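Grurnel Holiday Units: Pre-Season Safety Walk-Through
Unit 22, ground floor, rear
Checked in September, start 9.40 am

Key: OK / Fix / Fail / Not checked

The owner's listing says "fully compliant and family safe". I have read that line on a lot of listings, and I mark what I find.

ENTRY AND PATH

1. Path surface, trip edges. Fix.
One paver near the meter box rocks underfoot. The last report called this "minor settling". It has had a year to finish settling.

2. Outside light. OK.
Came on at the switch. The sensor function is claimed in the manual for the unit, but it was daylight, so I can't vouch for it.

3. Front door opens from inside without a key. Fail.
Deadlock needs a key on both sides and the key was on a hook in the kitchen. I don't care how many signs are put up telling guests where it lives. Fit a thumb turn.

SMOKE ALARMS AND FIRE

4. Alarm in hallway. OK.
Pressed and held, sounded.

5. Alarm in each bedroom. Fix.
Second bedroom alarm chirps. Somebody has written "new battery" on masking tape and stuck it to the cover. The tape is older than I'd like a battery to be. Replace the whole alarm and write the month on the back.

6. Fire blanket in kitchen. Fix.
Present, but hung directly over the cooktop, where you'd have to reach through the fire to get it. Move it to the wall by the door.

7. Extinguisher tag. OK.
Gauge in the green, tag stamped. I take tags with a grain of salt but the hose and pin are sound.

ELECTRICAL

8. Safety switch test. OK.
Tripped on the test button, reset without trouble.

9. Power boards. Fail.
A Dorkia four-way board behind the television with a second board plugged into it. Invoice for $173 says "extra outlets supplied". If that bought a power board, somebody did well out of it. Get an electrician to put in a proper double outlet.

10. Appliance leads. Fix.
Kettle and toaster fine. Iron has a split in the sleeve near the plug. Bin it.

WATER AND BATHROOM

11. Hot water at basin. Not checked.
System was off at the wall. I was told it had been "set correctly". Turn it on next time and I'll bring the thermometer.

12. Shower floor grip. Fix.
Stick-on strips, half of them lifting. These never last. The quote from Magbanua for a non-slip coating was $1,743, and I'd want a second quote and a wet-foot test before anyone pays it.

13. Grab rail. OK.
Took my full weight. It's fixed into studs, for once.

KITCHEN AND MEALS AREA

14. Overhead cupboards. Fix.
Left-hand door drops when opened past halfway. Tighten the hinge, and if the screw hole is stripped, don't just put in a fatter screw.

15. Dining table steady, edges sound, cutlery stored sensibly. OK.
Pushed down on each corner and got no wobble. Knives for guests are ordinary table knives. Sharp ones belong in the high drawer with the catch.
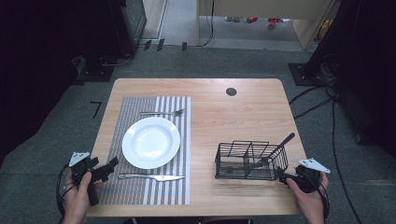

16. Windows and blind cords. Fail.
Two looped cords hanging free in the living area. The cleats are in a bag on the sill, still sealed. A cleat in a bag doesn't hold a cord.

17. Window locks. OK.
All latch. The bedroom one is stiff.

OUTSIDE REAR

18. Deck boards and rail. Fix.
Rail is firm. Two boards near the steps are soft under a screwdriver. The Kikau deck oil has made them look lovely, but it won't bring back rotten timber. Owner was quoted $3,510 for a whole new deck, which I doubt is needed. Replace the two boards and check the joist beneath.

19. Gas bottle restraint. OK.
Chained, upright, clear of the vent.

RESULT

Not ready to let. Items 3, 9 and 16 need doing before any booking. The rest can be done within the month, with photos or receipts for each. "Done" written in the margin will not be accepted this time. Item 11 stays open until the water is on.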